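Subject: Re: [home-robotics] Can a machine pack the shopping yet?
From: Birutė Grīnberga

Amparo Nieto wrote:
> My sister asked me if she can buy a machine for
> the house chores before she retires. I said no.
> Folding, bagging, wiping – all of this is still
> demo work. Does anybody on the list disagree?

Dear Amparo, dear all,

I disagree a little. A dishwasher is also a machine for chores, but I understand your sister wants one with hands. Bagging is the chore I would look at first.
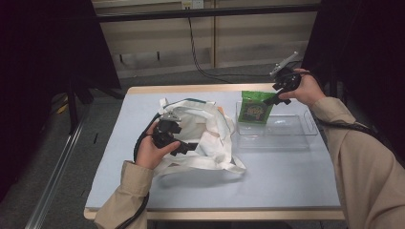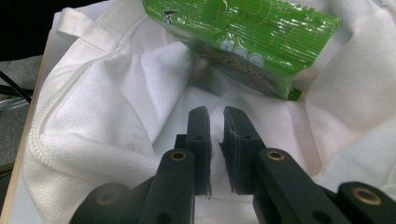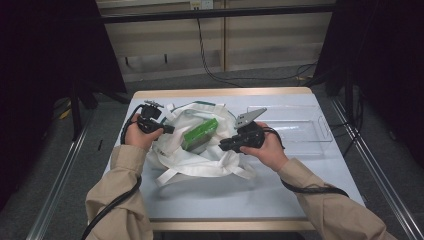
White tote bag and green snack package, with the hand-held grippers. The clear tray is in the first and third pictures.

The package is the easy part, because it keeps more or less one shape. The bag is the difficult part. Cloth falls in a new way each time, and the opening closes when you let go of it. I think one arm will have to hold the rim while the other one works, and this is why I do not believe in the cheap machines with a single arm.

Yasmine Benjelloun wrote here in October that 2,000 repetitions should be enough for one bag. For one bag, maybe. In my kitchen drawer I have 14 and they are all different.

So my answer to your sister is: in seven years, ask again. For the shop floor I am more hopeful – at Endwood they could simply choose a stiffer bag.

Best regards,
Birutė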